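Residual corrections on the practice board, or what I did with my spring

Mar 8, 2018
by Farzana Karunaratne

I've been promising a proper update to the three or four of you who still check in here (hi, Mom!), and since the heater in my office is out and I'm hiding in the lab anyway, this seems like as good a time as any. Last time I wrote, our arm at Andley was still pushing parts into things the old way: go to the taught position, press down, hope. It did fine on big forgiving plastic connectors, and then we asked it to handle computer processors, and, well, you may remember how grumpy that post was.
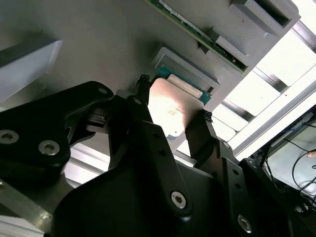
Filed under: Robots, Work, Long Rambles

So what we have been doing since then is something we call Cikurano, a name that came out of a very long lunch and that I have given up trying to explain. The idea is pretty simple. You keep the old hand-written motion, the one that gets you nearly all the way there, and you let a small learned network add tiny nudges on top of it, using only what the wrist camera sees. The old motion does the boring part. The network only has to learn the last little bit, and it isn't allowed to nudge very far, so even on its worst day it can't do anything too alarming.

We trained it on roughly 2,000 attempts, which sounds like a lot until you compare it with the first version, the one that had to learn the whole motion from scratch. I stopped that one at 3,000 and it still hadn't figured out which way to tilt. I felt bad for it, if I'm telling the truth! Bomley, our older arm, was the one that did all of those, and I think I got a little attached. 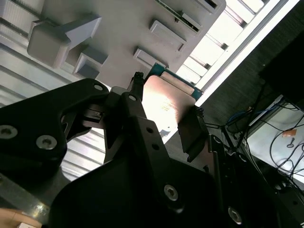

The thing I keep coming back to is how much the light matters. I had read all the papers about randomizing brightness during training and I nodded along and then did about half of it, since our lab has the same lights on all day and I figured that was that. But a processor lid is close to a mirror. It goes a warm pinkish orange when the light catches it, almost like copper, and the pale gray fixture above it doesn't change nearly as much, so a network that has been leaning on the lid's color gets confused the minute anything moves. What helped was making it pay attention to edges: the green strip along the top of the chip, the raised blocks on the fixture, the boring things that stay put. I did that by scrambling the colors in training, quite brutally, and leaving the shapes alone. It took an afternoon to write and I had put it off since May. 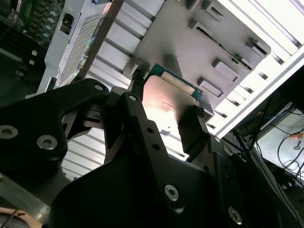 After the color scrambling, the nudges got smaller and calmer, and you can hear it in the motors too, a sort of hum where there used to be chatter. We ran 6 different starting offsets with the new network and it handled all but one of them. The bad one is when the chip starts out rotated in the grip, and I have a theory about that (I think the cap on the nudges is too tight for rotation and about right for everything else), but I want to try it before I go on about it for another page.

A few people asked whether they could have the code. Yes, eventually! It is living in a folder called Brandes, with my notes to myself all through it, and some of those notes are rude. Give me a couple of weeks to tidy up. In the meantime, if you've tried capping translation and rotation separately on something like this, please leave me a comment, I would love to hear how you picked your numbers.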